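# The Cold Shelf

Leidy Arango took the job in June, when the shop on Flerstead Road was selling more drinks than bread. The sign outside said Uvum. It had been a shoe shop before, and the old name, Tse, could still be read in the tiles by the door.

Annag Cowie ran the place. She paid on time and talked very little. On the first morning she gave Leidy a key and a tabard, and told her the cans came first.

"Before the papers?" Leidy asked.

"Before anything. They want four hours to get cold. If they go in at nine, the school lot buy warm pop at lunch and they don't come back."

So Leidy did the cans. She did them at six, with the radio on low and the lights off at the front of the shop so that people wouldn't try the door. Two at a time was the quickest way. She had tried three, with one held against her chest, and dropped it, and it rolled under the bread rack and had to be fetched out with a broom.

Annag bought from a man called Dima Hamdan, who had a van and a lock-up and a list that changed every week. He brought what he could get. That month it was fruit drinks from China, 167 trays of them according to his note, although he'd delivered only part of that and said the rest was coming. Leidy liked the look of them. She couldn't read the cans, so she went by colour. Pink was peach, because of the fruit on the front. Orange she had tasted on her second day and paid for out of her own purse.

Her brother-in-law, Yhon Usuga, thought the job was beneath her. He had said so at dinner.

"You kept the books for 3,000 people," he said. "Now you put tins in a fridge."

"Somebody has to put them in."

"Somebody else."

She thought about that most mornings while her hands were busy. It was true about the books. She had worked in the wages office at Zidano until the wages office was moved to another city, and after that she had filled in forms for the best part of a year. She'd had 600 pounds left when Annag rang. She didn't tell Yhon that.

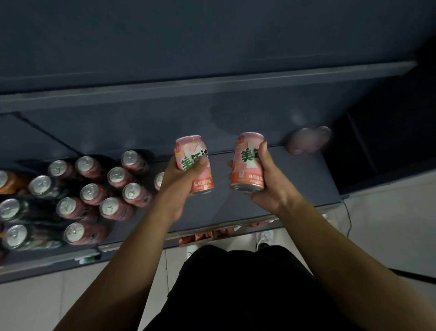
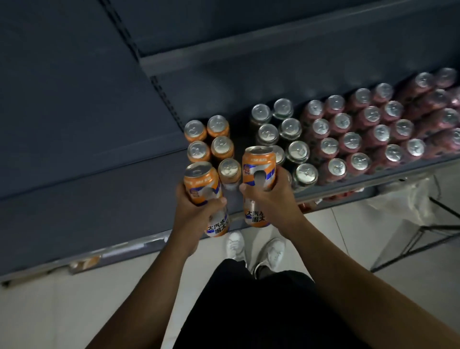
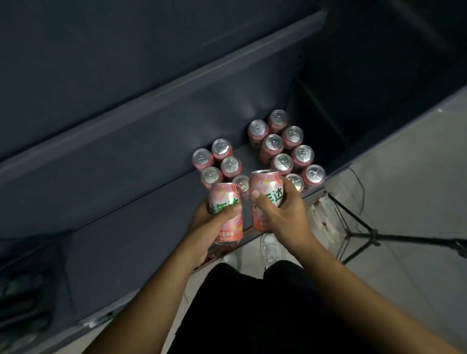
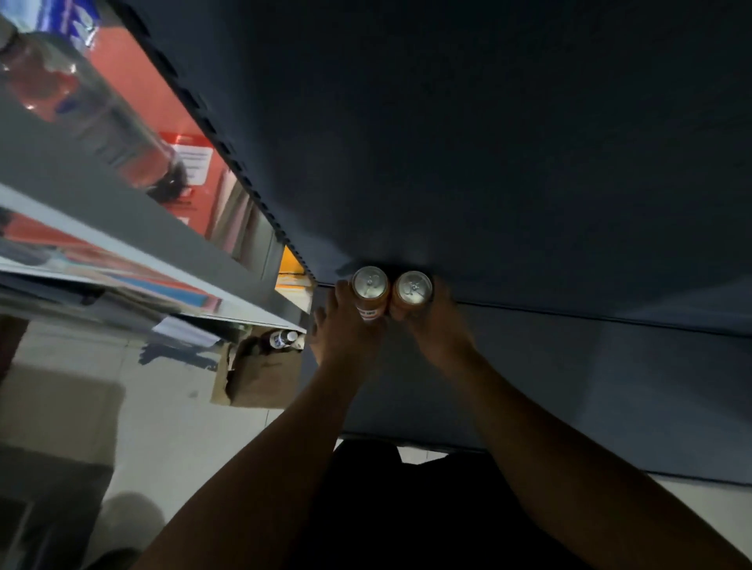
*Two at a time.*

By the third week she had opinions. The same drinks should stand together. Anything with a dent went home with her or into the box by the till. She wrote none of this down, and when Annag moved a row of peach to the other side one afternoon, Leidy moved it back the next morning and neither of them mentioned it.

Then Jairo Bedoya came in. She knew him at once, although he'd lost weight and was wearing a coat that was too warm for the weather. He had sat at the desk opposite hers at Zidano for 5 years -- a quiet man who ate the same lunch every day and kept a spare tie in his drawer.

He had the door of the fridge open and was looking down at the cans.

"Which one's good?" he said, without turning round.

"The orange," said Leidy. "The pink's very sweet."

He turned then. He looked at her face and at the tabard, and she waited for him to say something kind. She had her answer ready. It was a bit rude.

"I drive a bus now," he said. "The 5. I've been going past this place since Easter."

"Do you like it?"

"The mornings are all right. I don't like the roundabout."

He took an orange one and paid with coins, counting them on to the counter. Then he stood by the window and drank it there, the whole can, looking out at the stop across the road.

"It's cold," he said. "The one by the depot never has them cold."

"They go in at six."

"Every day?"

"Every day I'm here."

He nodded and put the empty can in the bin by the door. He said his break was at ten past eleven and that he would probably come in again, and she said that was up to him.

When he had gone she went over to the fridge and closed the gap he'd left, bringing the next can forward. Annag came through from the back with a tray on her hip.

"Who was that?"

"A man I used to work with."

"Did he want anything?"

"Just a drink," said Leidy.

Annag put the tray down on the floor. It was more of the pink. Dima had been round with the van and left the whole lot in the yard, she said, and it looked like rain.

Leidy wiped her hands on the tabard and went out to bring them in.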